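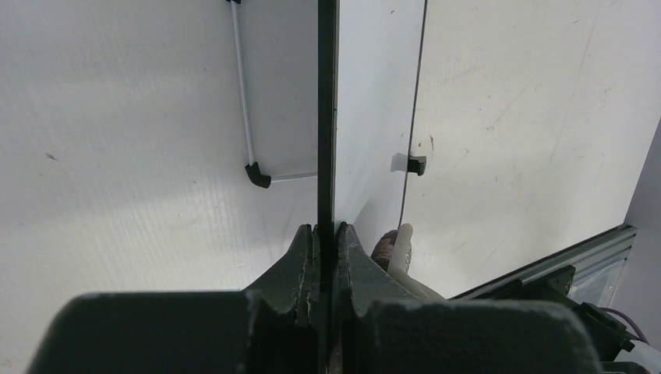
4.2 Slip during panel transfer

The fault we treat in this section is a slow rotation of the panel between the jaws, after the controller has already accepted the grasp. It was the most common cause of lost cycles in the Prallwood cell and the hardest to find in the logs, because every signal the controller checked stayed inside its limits. The task takes hold of a thin translucent panel by one side and carries it to the assembly fixture. As Figure 4(a) shows, the jaws close on a narrow black member running along the side of the panel, so the contact is a slim line and the face of the panel stands out to one side of it. The center of mass is therefore offset from the grip axis, and the weight of the panel applies a steady turning moment to the contact for as long as it is held. A lighter worn strip is visible along the inner face of the left jaw, and the contact side of the right jaw is notched. We return to both surfaces below.

The grasp check in the Tisano controller uses finger position and motor current. A grasp is accepted when the fingers stop short of full closure and the current holds above a threshold for a short dwell. Both conditions are met when the jaws reach the black member, whatever the angle of the panel at that moment. Neither changes much if the member then turns in place, as its thickness presents nearly the same width to the jaws through the first part of the rotation. The controller goes on reporting a good grasp while the lower end of the panel swings away from its planned position. By the time the width reading moves, the panel is usually in contact with something else.

We ran 102 transfers with the standard settings and reviewed each one by hand. Rotation large enough to prevent insertion occurred in 30 of them. A transfer was counted as a slip if the edge of the panel had turned visibly against the jaws between the accepted grasp and the start of the insertion move. Transfers in which the panel was already misaligned when the jaws closed were logged separately as pickup errors and are not included in that count. The distinction matters for the remedy: a pickup error can be reduced with better localization, while a slip occurs with the panel correctly placed at the start.

The slips fell into two patterns. In the first, the panel turned gradually during the lift, with no contact against the surroundings. In the second, the panel was stable through the lift and turned only when one of its fittings or its lower end touched another part. The second pattern was the more serious of the two, as the arm kept moving along its planned path and the contact force had no outlet except through the grip. In 4 transfers the force rose far enough to trigger a protective stop. There was no injury and no damage to the arm, but one panel cracked along its lower edge and had to be replaced.

Clearance at the lower end is small. In Figure 4(b) the panel stands in the gap between the fingers with its rounded lower corner close to a dark rail, and a small black clip projects from the opposite edge over the white surface. Either feature can act as a pivot. If the corner meets the rail first, continued downward motion turns the panel about the corner. If the clip catches, the turn begins higher up and is harder to see from the wrist, where the fingers hide part of the lower view. The figure also shows chipped and scraped areas on the upper edge of the left finger. We did not find that this outer wear contributed to slip, as it lies away from the surfaces that carry the load, but it did disturb the finger outline used by our first visual check.
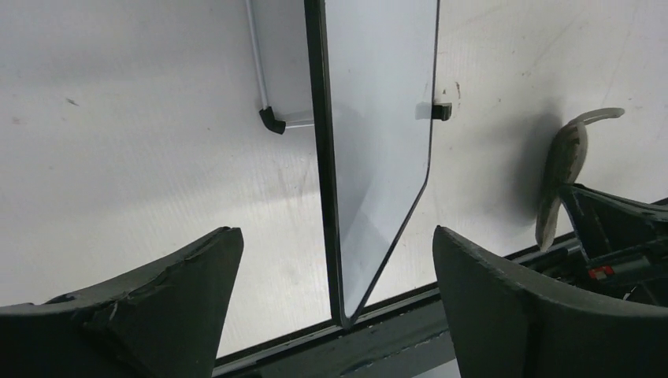
4.3 Contributing causes

Three candidate causes were examined: jaw surface condition, closing force, and approach speed. Each was varied separately, with the remaining settings held at their standard values.

Jaw surface condition had the clearest effect. The Narkby jaws were supplied with a uniform finish on the contact faces. Where this finish had worn smooth, the member turned under a load that fresh jaws held without visible motion. The notched side kept its grip longer but did not prevent rotation when the opposing face was smooth; the member then bore against the notches as a hinge. Replacing only one jaw of a pair gave little benefit, and we recommend that both be changed together.

Raising the closing force reduced slip but brought its own fault. At the higher settings the black member bowed slightly between the jaws, and the change in shape was passed to the panel face. Several panels that had been held this way no longer seated flat. We consider closing force a poor remedy for this class of part, although a modest increase may be acceptable where the member is stiffer.

Approach speed had no measurable effect on the first slip pattern. It did affect the second. A slower final descent gave the force monitor time to react before the grip was overcome, and the arm halted with the panel still near its planned angle. The cost is a longer cycle – one that the line supervisor at the Ashour site, where the procedure is to be used, regarded as acceptable for this step alone.

4.4 Detection and safe response

Since the finger signals do not carry the needed information, we added a visual check from the wrist camera. The check fits a line to the dark edge of the panel and compares its angle to the angle recorded at grasp acceptance. It runs after the lift and again before descent. If the difference exceeds 2 degrees, the arm stops, holds position, and requests operator confirmation. It does not open the jaws. An early version released the panel on detection, and this was withdrawn after review, because a panel released at height can fall outside the fixture and into the area where an operator would be reaching.

Two limits of the check should be noted. It depends on contrast between the dark edge and the pale surface behind it, and it performed poorly when the background was dark. It also cannot detect a slide along the length of the member, which leaves the angle unchanged. Slides were rare in our runs, but a part with a smoother edge strip could behave differently, and a second reference feature would then be needed. The edge clip is a suitable candidate, provided that it stays in view throughout the lift.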